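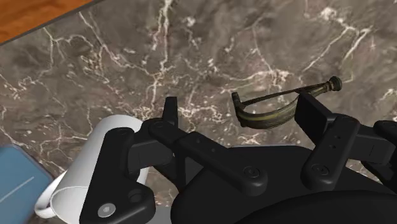

Dark marble countertop with white veining.

Hi Ah-rin Kang,

June update for the Brestance fund, and it's a happy one! We've now used 3950 of the grant, nearly all of it on dental work and kidney bloods for the older cats at the Clorkville clinic. I did worry that people wouldn't bring them in (a thirteen-year-old cat in a carrier is a noisy thing), but we've seen 28 so far and the morning slots keep filling up.

Bornier is the one I most want to tell you about. He's a big gray tom who had stopped grooming and was dropping his food. Two rotten molars! They came out under a short anesthetic, and his owner called a week later to say he was back on dry food and stealing the dog's too.

Yeo is slower going. Her kidney numbers are still high, so she's on the wet diet and we'll retest her next month.

The lab bill came in 600 over what I'd penciled in, mostly repeat thyroid tests. I'd like to move 1000 across from the leaflet money to cover that and the next batch, if you're okay with it. Could you let me know before I place the next lab order?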